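Stovport Residents Board > Council & Services > Garden waste bins, worth paying for?

Page 1 of 1

mihret_h
Posted 07:44

Leaflet came through the door yesterday about the new garden waste subscription. Avum are taking it over from the council crews in July and it goes up to 844 pence a month, which is a daft way to write £8.44 but that's what it says on the leaflet. They promise a "smarter, more flexible collection". I've got a small back garden, one apple tree and a hedge that grows like mad. Has anyone used Avum where they've run it elsewhere? I'd like to hear from people who have paid for it before I sign up to anything with the word smarter on it.

Mihret

hedgebottom
Posted 08:10

My sister had them in Annan. Nine collections in the first season, and two of those came after she'd rung up. She went back to a compost heap.

I'd want to know what "flexible" means. In my experience it means they come when they like.

Hugo Marchal
Posted 08:31

In fairness, the council crews missed our road plenty of times and we weren't paying extra for it. I've signed up. It's less than one trip to the tip in petrol and an hour of my life.

mihret_h
Posted 08:39

Hugo, does it say anywhere how many collections you get for the year? I've read the leaflet front and back and can't find a number.

Hugo Marchal
Posted 08:52

"Regular". That's the word they use. I took it to mean fortnightly.

hedgebottom
Posted 08:55

You took it to mean fortnightly. They didn't write fortnightly. If they meant it they'd have written it, it's only one word.

Eulalia D
Posted 09:20

I went to the drop-in at the library and asked. The chap on the desk said fortnightly from spring to autumn and "by arrangement" in winter. I asked if he could put that in writing and he gave me another copy of the leaflet.

He also told me 344 households had joined already. I asked how many of those had simply been moved across from the old scheme and he didn't know. I would guess nearly all of them. A direct debit carrying on is hardly a show of enthusiasm.

The other thing I didn't care for is the Miveo app. You report a missed bin through it and there's no phone number on the leaflet at all. My neighbour is 86 and has a phone with buttons. What is she meant to do? 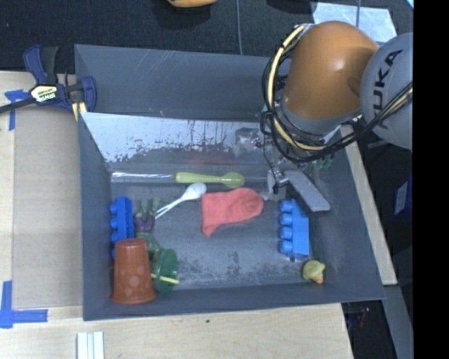

I did ask about her, and was told she could "nominate a digital contact". So that's me, then. I don't mind doing it for her, but I do mind being volunteered by a company that's charging her full price for the privilege.

Hugo Marchal
Posted 09:41

The app's all right. I've had it on since the weekend. It told me my bin day, it was the correct bin day. I think people are deciding it's rubbish before a single bin has been emptied.

hedgebottom
Posted 09:47

It managed to tell you something that's printed on the calendar on my fridge. I'll hold the applause.

Gadisa Shiferaw
Posted 12:15

I was a loader on the old garden rounds for years so here's my view, for what it's worth.

A garden round is slow. The bins are heavy after rain, people put soil and turf in them when they've been told not to, and half of them are left behind a parked car. If a firm says it can do the same streets with fewer wagons, then either the crews run or some streets get left. I have never seen a third way and I've sat through a lot of talks about route planning.

Mihret, for one tree and a hedge I wouldn't bother. You need it in June and again when the apples come down. Share a bin with next door and split the cost.

Tsegereda T
Posted 12:38

Check before sharing. The small print says one bin per registered address and they can refuse it if it's "presented by another property". I don't know how they'd tell, mind you.

Gadisa Shiferaw
Posted 12:44

They can't. The crew picks up whatever is on the kerb with the right sticker.

Tsegereda T
Posted 13:02

Possibly. I still wouldn't rely on it with a new contractor keen to prove a point. There's also the cancellation bit: no refund after the first month, whatever happens with collections. I'd have expected the council to push back on that, seeing as they spent £2,000 on the consultation and that was the main thing people complained about in it.

Hugo Marchal
Posted 13:10

Where's the £2,000 from?

Tsegereda T
Posted 13:16

Parish newsletter, back page. It may be wrong, it usually gets the bus times wrong.

mihret_h
Posted 18:27

Thanks all. I've emailed and asked three things: how many collections, what happens when one is missed, and whether I can get my money back. I'll put the reply up if I get one. Until then the clippings are going in a heap behind the shed.

hedgebottom
Posted 18:35

Put some cardboard in with it or it goes slimy.

Hugo Marchal
Posted 19:02

I'll report back after my first couple of collections, good or bad. First one's due in the second week of July.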